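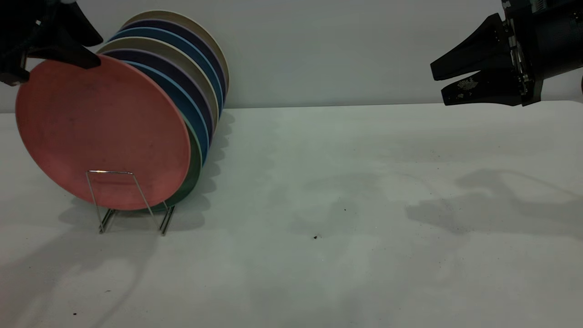
Aiman Teoh
Second-year student, Household and Community Studies

What Dosemdale Does With Its Leftovers
Project report, final version

My grandmother kept leftovers in old margarine tubs, and you could never tell which tub held the rice and which held actual margarine until you had opened three or four of them. I mention this so that readers know where my interest comes from. When our class was asked to choose a topic to do with everyday life in a small town, I wrote "leftovers" on the sign-up sheet before I had really thought it through, and then I had most of a year to find out how large a subject it is.

Dosemdale has a population of 3868, one supermarket (Kakus, on the main road) and a bus that goes to Wustton, where many people do their bigger shopping. I wanted to know what happens to cooked food between the end of one meal and the moment it is either eaten or thrown away. There is plenty of writing on what shops throw out, and a fair amount on peelings and spoiled vegetables. Cooked food at home gets less attention, and I think it is the part people have feelings about.

How the project was done

I put a notice on the board at Kakus and another in the library in September, and 30 households agreed to keep a diary for two weeks. Each household got a small notebook and a page of instructions, which I rewrote twice after my neighbor kindly tried it out and found it confusing. Every time cooked food was left over, they wrote down what it was, where it was put, and what became of it. I asked people to describe amounts in their own words, so I have entries such as "enough for one hungry person" and "a sad spoonful." A kitchen scale would have given me better numbers and, I suspect, far fewer volunteers.

By the end I had 1110 diary entries, typed up over several long evenings at my aunt's dining table. I also visited some of the families and talked with them, usually in the kitchen and usually with something to eat put in front of me, for which I am very grateful.

What the diaries say

Most leftovers were eaten within two days, more often than not as somebody's lunch. Soup and stew did best of all. People seemed proud of them on the second day and wrote little comments in the margin ("better than yesterday!"). Plain pasta did badly, and so did salad once it had been dressed, and cooked fish was thrown out sooner than any other food.

In the end, 326 entries were marked as thrown away. Going back through these, I noticed how often the word "forgot" turned up. Food pushed to the back of the fridge, food in a container with a lid you can't see through, food saved for a person who then ate somewhere else. Very few entries said that the food had gone down badly at the table in the first place.

Families with a regular leftovers night threw away less than the others. One family on Thiele Street calls theirs "the museum," and everybody picks one exhibit and has to finish it. Another household turns everything into fried rice, including, on one occasion, a roast dinner with the gravy.

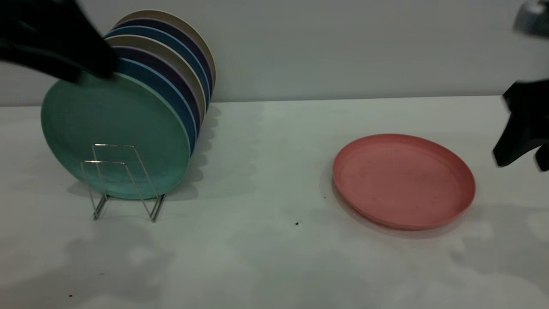

A neighbor who read my first draft objected that I had been too hard on people who throw food out, and said that when you are cooking for small children you have no idea from one evening to the next who will eat what. She added that saving a half-chewed potato would not make her a better person. I have thought about this a good deal and softened a few paragraphs. Households with children under five did record more wasted food, and their entries were also the shortest, which I take to mean that they were tired.

Problems and limits

The people who answered my notice were probably people who already cared about the subject. Two of the notebooks also got soaked (one in soup, fittingly) and I had to ask those families to fill in what they could from memory. Keeping a diary changes what you do as well. Several people told me they ate things they would normally have tossed, only so that they would not have to write it down.

I would also have liked to include the older residents who get a cooked meal delivered. Their portions are decided by someone else, and I imagine their leftovers tell a different story.

If another student takes this on

Please feel free to use my instruction page, which is in the appendix along with a blank diary sheet. I would run it for a full month, and I would ask about freezers from the very beginning. I left them out, and then spent half of every visit hearing about them anyway. One man brought out a labeled tub of chili for me to admire, and I ended up taking it home on the bus.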